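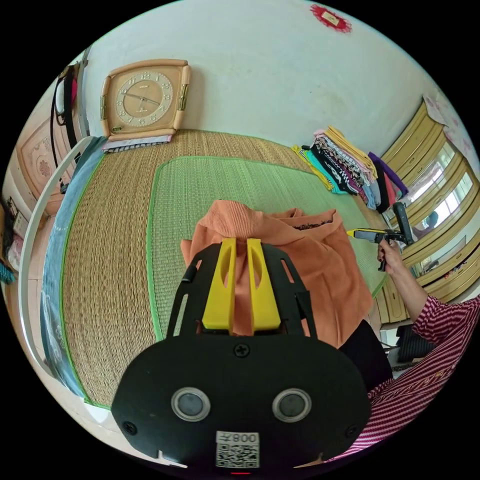 3 min read

The email that reached the accounts office at Ornier looked like forty others that week. It came from a supplier the clothing distributor had paid for years, it quoted a real invoice, and it asked for the next payment to go to a new bank account. Ksawery Pawlak, who handles supplier payments, had the form half filled in when he went to lunch.

"I had no doubts about it," he says. "It was in the same thread. It had my own message from the day before underneath."

The message had been sent from the supplier's real mailbox. Someone had been reading it since November, and had set up a rule that moved any reply containing the word "bank" into a folder the owner never opened. The supplier, a small knitwear firm called Lis, found out when Pawlak phoned after lunch to ask about a missing purchase order number and mentioned the new account in passing.

Invoice fraud of this kind needs very little code. There was no malware on the Lis computers. The intruder had a password, which had been reused on a trade forum, and plenty of patience. Leif Thorlacius, an investigator at the security firm Kanport, went through the mailbox logs afterward and counted 700 sign-ins from addresses the company had never used.

"Most of them lasted a minute or two," Thorlacius says. "They read the new mail and left. They were waiting for an invoice big enough to bother with."

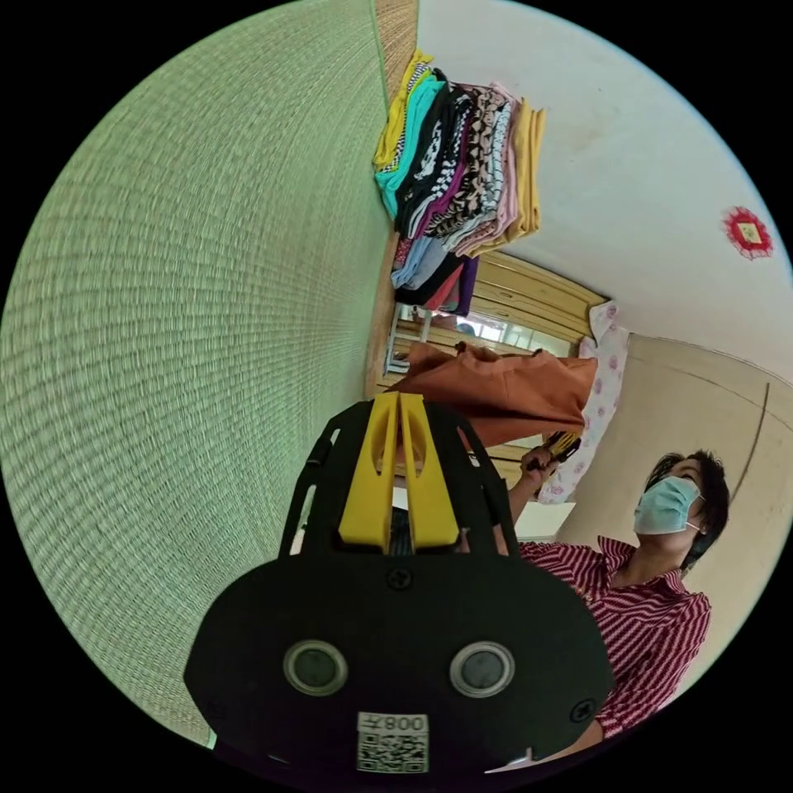 Seven other customers

Lis had 100 active customers at the time. Kanport's review found that seven of them had received a version of the same request, each worded to match the way Lis normally wrote to that customer. Two had changed the details in their systems. One had paid, and its bank managed to recall part of the money.

Rin Okabe, who runs Lis, spent two days on the phone. She called the seven first, then the rest of the list. Some people were annoyed. A few thought her call was the scam and hung up, and she had to ask them to ring back on the number printed on their old statements.

The company now uses an app for sign-in codes, and forwarding rules are switched off for all staff. It also pays for Fendance, a mail monitoring service that sends an alert when an account is opened from an unfamiliar place. Okabe says the first month brought too many alerts - mostly her own phone, on trains - and that it took some adjusting before anyone read them properly. 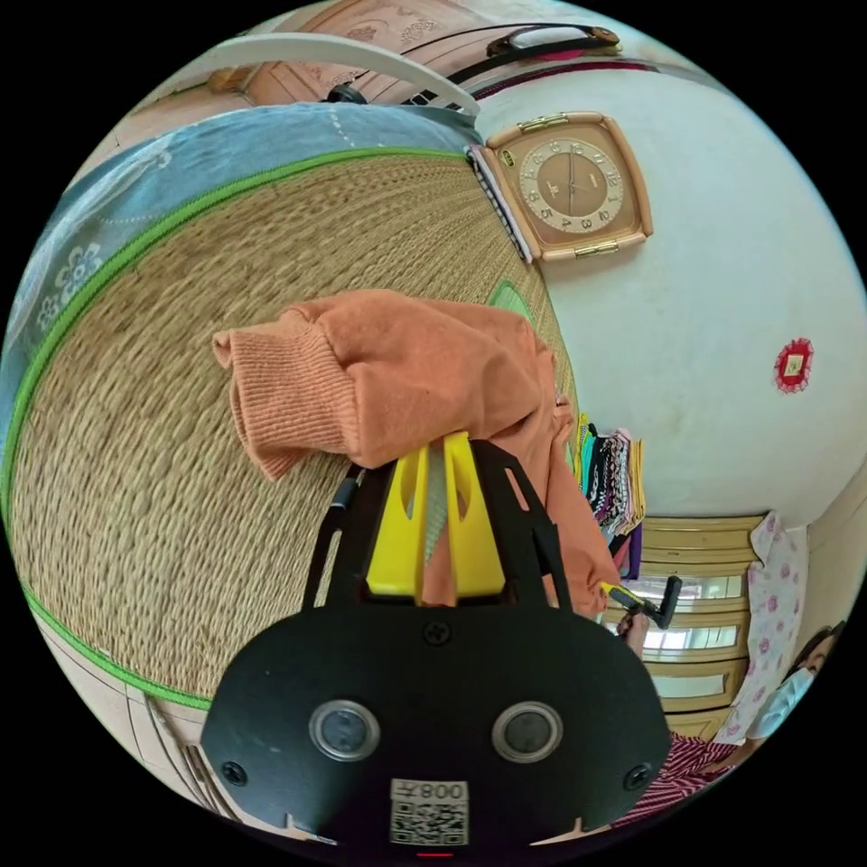
At Ornier the changes were cheaper. Any new bank details are checked by phone, using a number already on file, and a second person signs off. Pawlak keeps a paper log of the calls. He says it adds ten minutes to a job that comes up a few times a month, and suppliers have stopped complaining about it. Lis was the first one he called under the new rule.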